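Noven share-dealing app review: I wanted to like it more

Last updated: 24th January

I moved my little pot of shares over to Noven in July, mostly because my old broker, Ivstead, had put its fees up again and I was in a sulk. If you've followed the business pages at all you'll know that Noven has been trying to buy Bhuiyan, then not buy Bhuiyan, then buy it again at a lower price. I tried to ignore all that and just use the thing.

Signing up was lovely. Passport, selfie, bank details, done before my tea was ready! I put in 500 pounds to start with, then another 115 when I'd worked out where everything was. Buying is dead simple and the charges are shown before you press the button (Ivstead used to hide them in a PDF).

Where it falls down is anything to do with takeovers. I hold a few shares in Susar, which had an offer on the table over the autumn, and the app told me I had a "corporate action pending". And that was it. No price, no deadline, no link to the offer document. I rang up and got a very patient chap who read the whole lot out to me, but I'd waited 3 days for the callback and the vote was nearly on top of us.

The news feed isn't much better. It's all press releases, and the ones about Noven's own deal are so cheerful you'd think the two boards were off on holiday together. 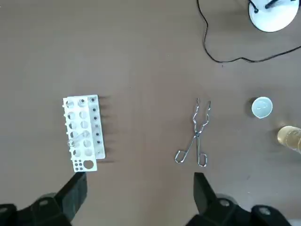 The charts, on the other hand, are great. You can lay one company over another and drag the dates about, and I've lost whole evenings to it. Tax statements come out in a sensible format too, and my accountant didn't grumble once.

So I'm staying for now, but I've left my Susar shares with them through gritted teeth. Four stars for buying and selling, two for telling you what's going on.

Comments

Randi Tveit: Same here with the Susar offer! I only knew the deadline from my brother-in-law. Did yours ever show the price?

Trygve Ljungberg: I've got 600 Bhuiyan shares in Noven's app and it still says "pending" from the first bid. Going back to Ivstead, fees and all.

Randi Tveit: Trygve, mine cleared when I logged out and in again. Worth a go.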